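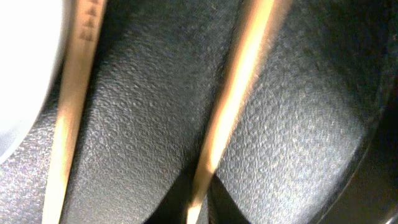 Trerngate Table Rules, the short version. This file covers how we set up, run and label the table-clearing episodes, and it is the part of the repository people skip on their way to the download script. Please don't. Wrist views get very close very fast, and a pair of pale strips slanting past pebbled black shapes is all some frames will give you. Label those "close, unclear" and move on. A labeler who guesses from memory is writing fiction, and we already have plenty of that in the old Cindano notes.

Before an episode

Both arms start clear of the dishes. Crumbs and wrappers count as part of the setup, so don't tidy them because a visitor is coming. Cables stay outside the reach of either gripper. Kelly Marinho signs off the table, and her no is final, even at 16 minutes to lunch.
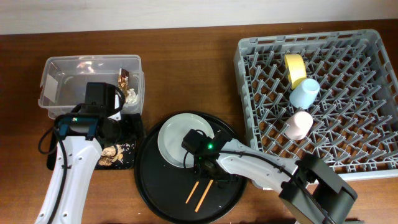
The stop button sits on the operator's side and stays there. Moving it "just for this one" gets you a page in Tipene Hapeta's incident log, which he writes beautifully and at length.

During an episode

One operator, one spotter. The spotter watches the arms and leaves the phone in a drawer. If either of you says stop, stop – we can argue about it afterward, and usually do.

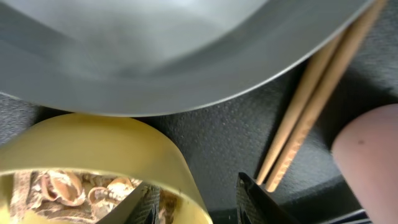

Object names come from names.txt and nowhere else. An earlier release had three words for the same bowl, one of them "basin," and Glenys Lambert spent most of August putting that right. Use "metal bowl," "yellow cup" and "chopsticks," even when the cup holds a heap of curled brown flakes and you feel poetry coming on. Contents go in the contents field. Fingers that are spread open get "open," whatever you think they were about to do.

Blur and bad frames

Keep them. Dropping every smeared frame makes the set look better than the robot, and someone downstream will believe it.

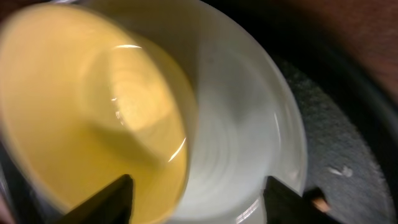 Mark an episode failed if the operator had to step in, including for a very small nudge. Small nudges are how Guillot ended up with a success rate we had to withdraw. Failed episodes ship in the same folder as the good ones, with the reason in plain words.

Known gaps

Almost 500 episodes still have no spotter recorded. Version 3 of the Stiner converter rounds timestamps; use the raw ones. Questions about labels go to Marjorie Hebden, and requests for exceptions go to Lorraine Rudd, who has yet to grant one.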